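Week 8 notes: cable handling

Hi all! Quick handout before Sunday's open lab at Prillholm. We're still on the Tratora task, meaning your arm goes up to the rack, deals with a plug and backs off without dragging anything along. I watched 20 runs last week and most of the trouble came from the approach (you're all coming in way too fast!).
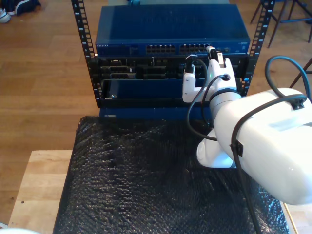

Fig. 3. Gripper up against the rack, just under the switch.

Look at the cable clipped along the arm and leave yours that much room to bend. Keep your wrist moves small near the rails, and save every run, even the ugly ones – I want to see them. Logs go in the Iradness folder, 305 lines max please.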